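Moving the bread day

Print this post | E-mail this post

I have baked on Sunday for as long as I've had this blog, and in September I moved it to a weeknight. A few of you wrote to ask how that went, so these are my notes.

The main change is the timing. I used to mix at 7 in the morning and have loaves by mid-afternoon. Now I mix after supper, fold the dough twice before bed, and leave it in the refrigerator for 14 hours. It goes in the oven when I get home the next day. The crust is darker than it used to be and the crumb is a bit tighter. I like the crust and can live with the crumb.

I also switched flour. The Grallthorpe mill store sells a bread flour in 50-pound bags, and one bag lasts me through most of the winter. It takes more water than what I was using before – I add an extra splash and stop when the dough quits tearing.

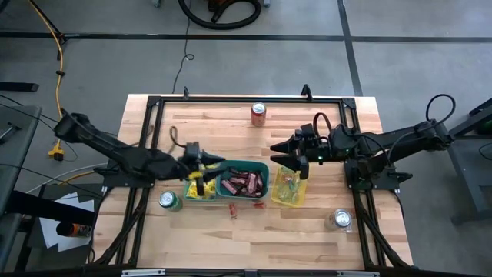

Butcher-block bench on a concrete floor.

The next thing I want is a better surface for shaping. My kitchen counter is tile, and dough gets into the grout no matter how much flour I put down. I have been looking at butcher block, either a full bench or a slab to set on top of the counter. A slab would be cheaper and I could put it away. A bench would have to go where the chest freezer is now, and the freezer is full.

Rye is still a problem. My last two loaves were gummy in the middle, even after cooling overnight. I'm going to try a smaller pan and a longer bake, and I'll post the times if it works.

E-mail this post | Print this post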